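Jacinto Montes keeps a kitchen timer next to his keyboard. It is set to 50 minutes, and when it rings his collectors put their grippers down, wherever they are in a task.

"People will tell you they feel fine," he says. "Then you look at the recordings and you see it. The hands get lazy. They start dragging things across the table when they should be lifting them."

Montes runs data collection at Skomero, a small company that trains manipulation models for household robots. His part of the work has no robot in it at all. His collectors go into apartments with a pair of hand-held grippers and do ordinary chores with them, and the recordings become training examples for the model. The current project, called Fallum, is about small food items: picking them up, passing them from one gripper to the other, sorting them into bowls.

He came to the job from a produce warehouse, where he spent several years training new packers. He says the two jobs have more in common than he expected.

"In the warehouse I had to teach a person how hard to hold a plum. Here I'm doing the same thing, only the student is slower and needs to see it a lot more times."

How many more is a question he gets often. For a simple pick and place, the team starts with 60 demonstrations per home, trains a first version, and looks at where it fails. Handovers need more, and Montes won't give a number for those. "It depends who's doing them. Thirty good ones from a careful person have done more for us than a whole week of sloppy ones."

Handovers are the part he talks about most. Both grippers have to be at the same piece of fruit for a moment, and neither can squeeze so hard that the other can't take over. The fingers get in each other's way. From one gripper's camera, the other gripper may hide half of what is on the table.
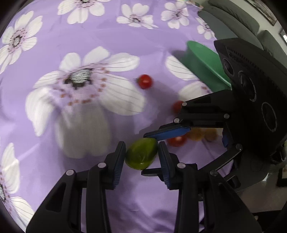

Two hand-held grippers meet at a green fruit during a Fallum session. The view is from a camera mounted on one of the tools.

"A new collector wants to do it fast, the way you'd pass something between your own hands," Montes says. "I ask them to come in slowly with the second one, and wait. Close it, then open the first. If you let go and close at the same time, the model learns that too, and a robot doing that drops everything."

The choice of table matters as much as the choice of fruit. Early on, Skomero recorded everything in its own office on a plain gray bench. The model did well there and badly everywhere else. When they tried it on a patterned surface, it reached for the pattern.

"It went for a printed lemon on a placemat. Over and over," he says. "So now I want tablecloths. I want stripes, flowers, whatever people have at home. I want the cloth to be wrinkled, because it will be."

The team has recorded in 11 homes so far, most of them in Boreslow, where the company is based. Collectors are told to leave the furniture where they find it and work with the light that is there. Montes visits each home once before recording begins, mainly to check that the table is steady and to ask the people who live there to put away mail and family photos.

Not everything makes it into the training set. Each evening he goes through the day's recordings at double speed and marks the ones to drop. He throws out around one in eight. Some have tracking problems, and some are just confusing – a collector reaches for one tomato, changes their mind and takes another.

Drops are a separate case. He used to delete them. Now he keeps them if the collector goes back and picks the item up again.

"The robot is going to drop things. I'd like it to have seen what you do next."

He is less sure about the software side, and says so. The training is handled by a group at Castaño, a partner lab, and the two teams talk every Monday. The calls can be blunt. In May the lab told him that nearly all his handovers went from left to right, because most of his collectors were right-handed. He spent the following two weeks having them do it the other way.

"They hated it," he says. "It was slow. But it was a fair complaint, and I should have caught it."

The next set of sessions will add softer items, starting with ripe figs and peeled boiled eggs. Montes has been practicing with the eggs at home, and he gets through a handover without breaking one about half the time.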